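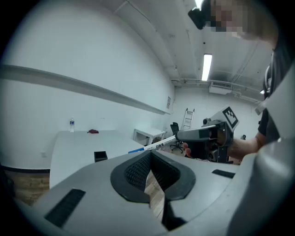

Issue #3390

Top scorer table counts penalty shootout goals

Product: Wimitz match database
Reported by: Şengül Sarıgül
Opened: 2022-04-26
Priority: normal
Status: closed

Report

The top scorer table for the Lahtinen Cup is wrong. Players who scored in a shootout get that kick added to their tournament goals. In the quarterfinal between Getaveo and Grustetti the score was 1-1 after extra time and Getaveo won the shootout 4-3. The match page shows the result correctly. The scorer table has nine goals from that match, and it should have two.

The total goals figure on the tournament page is off by the same amount. It reads 370. I only noticed when a reader wrote in to ask why a defender with no goals all season was listed with one.

Steps to reproduce

1. Open the cup page and choose Statistics, then Scorers.
2. Filter by the Getaveo quarterfinal.
3. Compare the list with the match report.

Log

Reproduced on the test copy. League matches are fine. Only knockout matches with a shootout are affected.

Cleared the statistics cache and rebuilt the table. No change, so the wrong numbers are coming from the stored events.

Looked at the events for the quarterfinal. The shootout kicks are saved with type "goal" and period 4. Period 4 used to be read as the second half of extra time. The February import changed the period numbers, and the shootout should now be period 5. The feed for this cup still sends the old numbers.

Şengül asked if own goals are affected too. Checked the matches with an own goal and they are counted correctly.

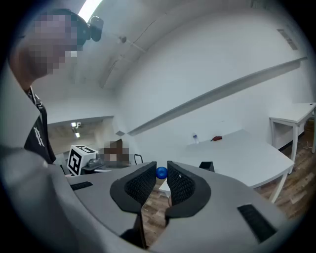
Fix

Added a period map for the cup feed so that shootout kicks are stored as type "shootout" and left out of scorer totals. Corrected the saved events by hand for 18 matches from earlier rounds and seasons. The rebuild took around 20 minutes.

After the rebuild the quarterfinal shows two goals, one for each side. The defender is no longer in the list. Missed kicks still appear on the match page as before.

Still open

The season archive PDFs were made before the fix and have the old totals. Moved to a separate ticket.

Closed after Şengül confirmed the scorer table on the live site.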